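Bench Arms at the Olach Site: Questions From Staff

By Hortensia Urrutia, Operations
Updated August

We use cookies to remember your settings. Accept | Manage

Will anyone lose their job?
No. The Sönmez packing team stays at 20 people. Desk-kit sorting goes to the arms on the late shift, and the people who did it move to checking and returns.

Who looks after the arms?
Whoever is on the bench that shift. Training takes one afternoon in room 77. Sign up with your lead.

What happens at 2115?
The arms are parked and the bench is handed to the night crew. Write any dropped item in the log.

What do they handle?
Small things, for now: pens, highlighters, spoons, metal cups. We are aiming for 200 picks a shift. 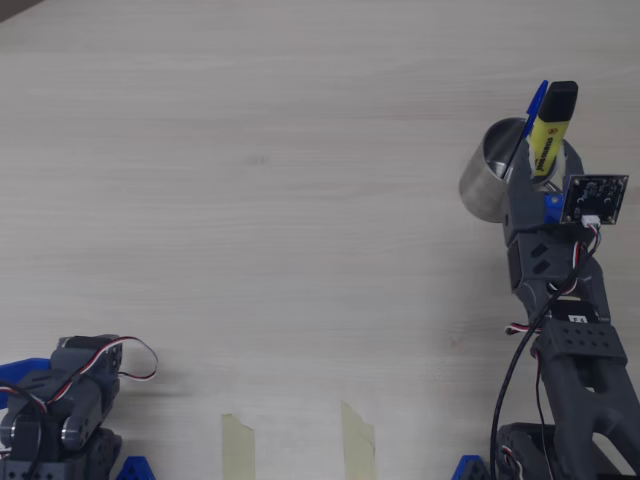
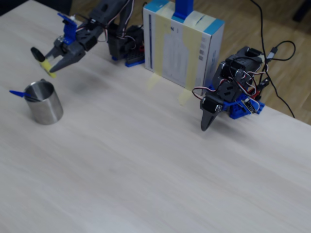 Two arms share one table.

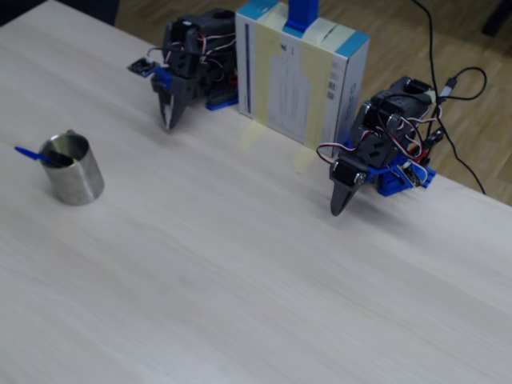
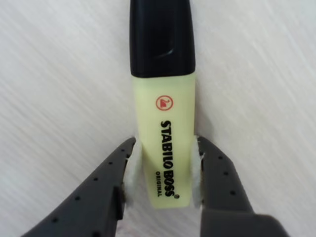

Can I stop an arm myself?
Yes. Anyone can, at any time, and you don't need to ask first. Tell the bench lead afterward.

Does my pay change?
Your grade stays the same. Late shift pay is as before.

Comments (3)

pkd_returns: Does the training count as paid hours?

H. Urrutia: Yes, all of it.

Mevurmont dock: When do we get ours? Dernard has been asking too.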